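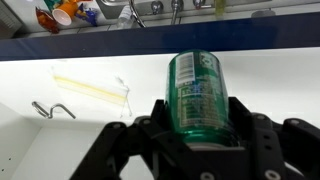

Urnari G2 Adaptive Gripper
Two-finger gripper with cradle palm, for light household and retail items
Sold and serviced by Graltmont

Status: SHIPPING WITH REVISED FIRMWARE. Read the safety notice before you power up.

SAFETY NOTICE, posted Tuesday, October 22, 2019

Grip force runaway on slick cylinders. Affects all G2 units on firmware 12 and earlier. Drink cans, spray cans, smooth bottles.

What happens: gripper closes on the can, holds fine, then the slip detector reads a tiny shift as a drop and adds force. Shift again, more force. There was supposed to be a ceiling on that loop. On firmware 12 the ceiling resets every time the wrist rotates past vertical, so a long move with a couple of turns in it can stack up way more squeeze than you asked for. Full aluminum cans split. Empties just fold.

Customer reports so far: crushed cans, one burst can over a counter with a power strip on it (no injury, strip was dead after). One pinched fingertip, operator reached in to pull a stuck can by hand while the drive was still live. Bruised, not broken. Please don't reach in.

What to do right now

Stop using auto grip on anything round and slick.
Set grip mode to FIXED. Menu > Hand > Mode.
Update to firmware 13. Download is on the support page, same login as your order.
Power cycle the controller after. Not the soft restart, pull the plug. The soft restart keeps the old force table and you'll think you updated and you didn't.
Run the hold test below before going back to work.

If you can't update today, keep it in FIXED and keep hands out of the palm area unless the red switch is down. E-stop alone holds the last grip. It does NOT open the fingers. We should have said that louder in the manual, it's in the February reprint now.

Hold test

Use a full, sealed drink can, room temp, wiped dry. Put a tray under it.
Grip near the base so the cradle takes the bottom of the can.
Lift clear of the shelf. Turn the wrist past vertical and back, four times.
Watch the force readout. It should settle and stay put. Any climb after the second turn = old table still loaded, go back and pull the plug.
Set can down, open, check the wall for dents.

Empties are harder than fulls, by the way. Passing with a full can doesn't clear you for empties. For those use the Soft preset and expect a few dents anyway.

Second issue: left finger drift

Smaller thing, separate cause. Some early units came with the finger joint bolts under-torqued at the plant. Left finger gets play in it, can leans, slip detector sees the lean and kicks in. So on firmware 12 one fault was feeding the other and it took us way too long to seperate them. Kolbrún Bjarnason on our service bench finally did it by swapping fingers between a good hand and a bad one.

Check: power off, red switch down, wiggle each finger side to side. Any click you can feel, don't run it. Bolt kit is free, ask for the G2 joint kit. Comes with new bolts, threadlock and a card with the torque values. Don't reuse the old bolts.

Who is covered

Every G2 bought from us or from Østergaard, any date, doesn't matter if the warranty ran out. Units bought second hand too, just send a photo of the serial plate. Plate is on the mounting flange, back side, you need to take the cable cover off to see it.

Gatcombe wrist mounts: no change needed, the mount isn't the problem. A few people swapped theirs already on advice from a forum post. Mount's fine, put it back.

Return for service

Don't want to do the bolts yourself, send us the hand. Hand only, keep the controller. Turnaround is 17 working days at the moment, longer than we'd like, there's a line. Pack the fingers closed with foam between them. Open fingers get bent in shipping.

Prepaid label through the order page. No label = we can't match it to your account and it sits.

What's in the box (current units)

G2 hand, matte black, fingers fitted
Controller with firmware 13 loaded
600 mm cable, straight plug
Joint tool
Spare finger tips, one pair
Printed safety card (new one, replaces the yellow card)

Not included: wrist mount, power lead, camera bracket.

Good for

Cans, cartons, bottles, boxes, cups if they're stiff. Picking off open shelves and out of bins with some clearance around the item.

Not good for

Glass, for now. Nothing wrong in testing so far but we haven't finished and we're not going to say yes until its done.
Anything under pressure that says do not puncture. Spray cans included, even on 13.
Thin wire, loose film, straws. Fingers won't close flat enough.
Hot items. Tips soften.

Questions we keep getting

Can I roll back to 12? No, blocked on purpose.
Does FIXED mode use the slip detector? No. It logs slips but doesn't act on them.
Will 13 make it slower? A bit, on the first close.
My order shipped last week, is it ok? Check the sticker on the controller. If it says 13 you're set. No sticker, assume 12.
Refund? Yes, unopened or opened, use the order page and pick "safety notice" as the reason so it skips the restocking fee.

Had a crushed can or anything worse, tell us even if you fixed it already. Send the controller log along, it overwrites itself once it's full so export it first.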